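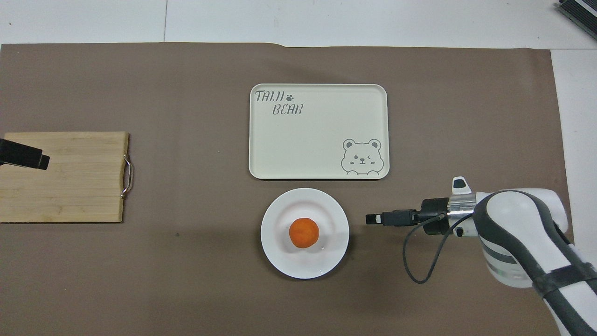
Table Service for Small Rooms
Handout 2: Boards, Trays and Plates
Instructor: Belmiro Cunha
Revised 26th August

Bring this handout to the practical. Last term a good many copies were left on the bus, and the bus company has asked for no more of them.

1. What this session covers

Handout 1 dealt with the table itself: height, wobble, and what to fold under the short leg. We now put things on it. The three pieces you'll handle are the board, the tray and the plate, always on a mat. Bowls come in Handout 3, along with cups, saucers and the matter of the gravy boat, on which feelings run high.

The running case is the Gimuleo, a breakfast room with 17 seats and a kitchen built for a household of four. Most of what goes wrong in a small room goes wrong at the Gimuleo by half past eight.

2. The mat

A mat does three jobs. It quiets the plates, it saves the tabletop, and it tells the server where the work area stops. The third job gets forgotten, usually by someone holding a coffee pot.

Lay the mat before anything else and smooth it from the middle out toward the edges. A fold near the edge is a nuisance. A fold under a plate is a rocking plate, and a guest will find it with a knife and fork inside a minute. If the mat came out of its packaging rolled, leave it flat overnight with something heavy on top. The course text recommends clean books. The course text will do nicely, and for some of you it will be the first use it gets.

Choose a plain, middling color. Brown and taupe forgive a great deal. White mats forgive nothing, and patterned mats make it hard to see whether you've wiped them. Pale dishes also show up well against a darker mat, so you can see at a glance what has been set and what is still missing.

3. The board

Bamboo is the usual choice in small rooms. It's light, it looks friendly, and it is sold everywhere. Boards are generally made from strips glued side by side, so the seams are worth a look now and then. Run a thumbnail along them. If it catches, the board goes to bread only. If it drops in, the board goes home with somebody as a present.

Metal handles divide the profession. In favor: you can lift the board with one hand, hang it up, and slide it toward a guest without putting your thumb in the cheese. Against: a raised handle takes up table at one end, and stacking becomes a kind of argument. I have gone back and forth on this. At present I am for handles, on boards that stay out, and against them on boards that live in a drawer.

Placement rules:

Board to the left of the setting, long side toward the guest.
Handle turned toward whoever will do the lifting. Decide who that is first.
Never wash bamboo in the machine. Wipe, rinse, dry standing up.
Oil it when it looks thirsty. It will look thirsty in December, when the heating is on.

4. The tray

A tray has a rim. If it has no rim it is a board with ambitions. The rim need not be tall; a slight lip will stop a spoon, though it won't stop a soft-boiled egg with some speed behind it.

Rounded corners are easier to wipe than square ones. They are also kinder to hips, and in a room like the Gimuleo you will be passing hips all morning.

On decoration. Every year a student asks whether a tray with a cartoon animal on it is suitable for service. My answer used to be no. Then I watched a room of tired adults be handed toast on a tray with a winking bear in the corner, and the complaints about the wait dropped off sharply. A cheerful tray is fine at breakfast. Keep the drawing where the food won't cover it, and turn the tray so the animal faces the guest. A bear served upside down has the look of a mistake, and the guest will wonder what else you got wrong.

Printed lettering wears off sooner than you'd like. Use a soft cloth. The green side of the sponge is for pans.

5. The plate

Plain, round, white. There is not much to add, but the syllabus gives it half an hour.

A wide rim makes a small portion look intended. It also gives you somewhere to hold the plate that isn't the food. A shallow well keeps sauce roughly where you left it. Check that you can tell the rim from the well by touch, since you will be clearing in poor light sooner or later.

Set the plate in front of the guest, below the tray, with enough space between them that either can be lifted alone. Two fingers is the house standard. Bring your own fingers.

6. Worked problem: replacing the stock

The Gimuleo must replace its trays and has 559 to spend. The owner has quotes from Sivora and Rebelo, and wants 10 spare trays on top of one per seat. Work out the most that can be paid per tray, then say what you would do if the better quote came in slightly over. "Ask for a discount" earns half marks. Reducing the number of spares earns full marks if you can say where the breakages happen. (By the dish rack. They always happen by the dish rack.)

7. For the practical

Work in pairs. One partner lays the mat, board, tray and plate; the other tries to eat a slice of toast and a boiled egg from the result without moving anything. Swap over. Write down each time an elbow met an object.

Reading: the Gendex catalog, tray and board pages only. Skip the section on novelty egg cups. I know which of you won't.

Toast is supplied. Please bring your own egg, boiled.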